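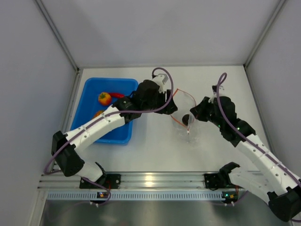 Small coils, dry air: Nimal Jayasinghe on refitting a produce store

The Amarasinghe cold store at Allano was built in 2000 for frozen fish and converted to fresh produce six years later. The conversion raised the room temperatures and left most of the refrigeration plant as it was. Nimal Jayasinghe, a refrigeration engineer, was hired to find out why produce kept in the building lost weight faster than the operator's other stock, and later to design the refit. Work on the last of the four rooms ended in July. We spoke in the plant room office, with the compressors running on the other side of the wall.

The complaint, as first given to him, was about temperature. Growers were getting apples back with shriveled skin and had concluded that the rooms were too warm. Jayasinghe spent his first two weeks logging and found little wrong with the temperature. Air at the return grille of Room 2 stayed within a degree of the set point outside of defrost.

"The thermometer was telling the truth," he says. "So I asked for the humidity records, and there were none. There was one wall-mounted hygrometer in the corridor. It had never been in a room."

He placed loggers in the stacks. Room 2, which held apples at 32 F, averaged 67 percent relative humidity. The usual target for apples is between 90 and 95 percent.

Where the water goes

Fruit in storage is mostly water, and the air in the spaces inside it is close to saturated. If the room air is drier, vapor moves outward through the skin. The rate depends on the difference in vapor pressure between the two, on the skin itself, and to a lesser degree on air speed. Temperature enters mainly through the vapor pressure.

"People treat humidity as something you add," Jayasinghe says. "In a cold room you should first ask what is taking it out. Usually the answer is hanging from the ceiling."

An evaporator coil has to run colder than the room to absorb heat. When its surface is below the dew point of the air passing over it, water condenses on the fins, or freezes there. The larger the gap between coil temperature and air temperature, the drier the room will settle. Engineers call the gap TD, for temperature difference. A frozen store can be built with a wide TD and no great penalty, particularly if the product is wrapped. A wide TD lets the designer use a smaller coil, and a smaller coil is cheaper.

The original coils in Room 2 were running at a TD of 18 degrees F. Jayasinghe wanted 8.

"At 18 you have built a dehumidifier that also happens to cool," he says. "It did exactly what it was selected to do. It was selected for fish in cartons."

Why not a humidifier

The first proposal on the table, made before he arrived, was to install spray nozzles in each room. He argued against it, and the discussion took up most of a month.

His objection was partly about heat. Water put into the air as fine droplets evaporates and takes heat from the air as it does so, but the coil then has to remove that same vapor as frost, and the heat of condensation and freezing goes into the refrigeration load. The water makes one trip across the room and ends up in the drain pan after a defrost. Each defrost adds more heat.

"You can get the number on the display to go up," he says. "I have seen rooms at 92 percent that way. The coils were blocked by mid-morning, the floor was slippery, and the cartons at the bottom of the stack had no strength left."

He does allow for humidifiers in some cases. A room with large coils may still need help during the first days after loading, when dry wooden bins draw moisture from the air. At Allano he specified a pair of connections in each room, capped, with isolating valves outside the door. None has been used.

Coil selection

Heat transfer through a coil is proportional to its surface area, its overall heat transfer coefficient and the mean temperature difference. Cutting the TD by more than half while holding the load constant means more than doubling the surface. Ceiling height was the limit. Room 2 has 743 pallet positions, and the operator would not give up the top tier.

The solution was to replace two deep units on the end wall with four shallower ones along it, each with more face area and slower fans. Fin spacing went to six per inch from four, which the warmer coil surface made possible - there is less frost to bridge the gaps. The suction pressure on that circuit was then raised to match the new evaporating temperature. Compressors do less work per unit of cooling when the suction pressure is higher, and the operator had not included this in its case for the project.

"They had budgeted the coils as a quality expense," Jayasinghe says. "I told them to look at the electric meter as well. I did not promise a figure, because the doors matter more than anything I can put on a drawing."

He returned to the doors several times. Outside air at Allano is warm and humid for most of the year, and when it enters a room its moisture ends up on the coil. This can make the humidity reading look better for a few minutes and then make it worse, as the plant runs harder to recover. Each room now has a strip curtain and a door alarm. He would have preferred a refrigerated lobby, and there was no floor area for one.

Measuring it

The refit includes 192 sensors across the four rooms, on a monitoring system called Fleneo. Most measure air temperature. A smaller number measure humidity, and these have been the larger part of the maintenance.

Capacitive humidity sensors lose accuracy near saturation, and they drift if they are wetted repeatedly. An error of three points is of little interest in an office. At a set point of 93 percent it is most of the working range. Jayasinghe's practice is to keep a spare set in a sealed box over a saturated salt solution, check them there, and swap them into the rooms on a rota.

"If a supplier tells me two percent accuracy, I ask him at what humidity," he says. "He normally has to go away and find out."

For control, he does not use the humidity sensors at all. The Briltel controllers on each room regulate air temperature and suction pressure, and humidity follows from the coil selection. The humidity readings go to the log and to an alarm with a long delay. He considers closed-loop humidity control in a room of this kind to be a source of faults, given the quality of the signal.

Defrost was also changed. The old timers started one every six hours regardless of conditions. The new arrangement starts on pressure drop across the coil, with a time limit as backup, and terminates on coil temperature. Only one unit in a room may defrost at a time. In Room 2 the interval now varies with loading and door traffic, and he declined to give an average.

Mixed rooms

Room 4 was the hardest of the set. It takes short-stay mixed loads, and the customers who use it want everything in one place. Apples keep best close to freezing. Chili peppers are injured by the cold at that temperature. Below 45 F or so they develop pitting and soft areas, often only after they have been moved somewhere warmer, so the damage tends to be blamed on the next person in the chain.

"There is no set point that is right for both," Jayasinghe says. "I can give you one that is wrong for both by an amount you may be able to accept for three days."

The room was set to 46 F with a written limit on stay. Apples ripen faster at that temperature and give off more ethylene, so leafy vegetables are excluded from the room while apples are in it. He asked for a partition wall and was told it may be considered at the next budget. In the meantime the ventilation rate was increased, at some cost in humidity. Room 4 runs at 84 percent, the lowest of the four.

He is not satisfied with it. "It is a loading schedule problem that has been given to the refrigeration to solve. The refrigeration cannot solve it."

What he would change

Asked what he would do differently, Jayasinghe names the drains. The new units produce their meltwater at more points along the wall, and the pipe runs are longer and flatter than he likes. One trap in Room 3 dried out and let warm air be drawn back up the line, which showed up as ice at a pan outlet. The traps have since been moved outside the insulated envelope, and the line through the cold section has been heated.

He would also have weighed more fruit at the start. The operator has good weight records from after the refit and poor ones from before it, and the two cannot be properly compared. Room 2 now averages 91 percent relative humidity in the stacks. Test bins are weighed at intake and again each month until the room is emptied.

"I can tell you what the air is doing," he says. "For the fruit, I need one more season of weights, and I need them to use the same scale."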